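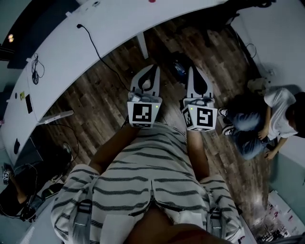
Sourdough starter, rye batch, May

Fed 7.40, 100 g rye flour + 115 g water. Too stiff last time so more water. Jar by the boiler, lid loose. Halina says hers doubles by lunch, mine slower, prob the Mivcombe flour (coarse).

Smell: sharp, bit like pear drops. Finn thinks underfed. Try twice a day till the weekend.

Canan wants 53 g for her own jar, label it before she takes it!! Old discard in fridge, bottom shelf, use for crackers.

Next feed 19.30. Check teh rubber band mark first.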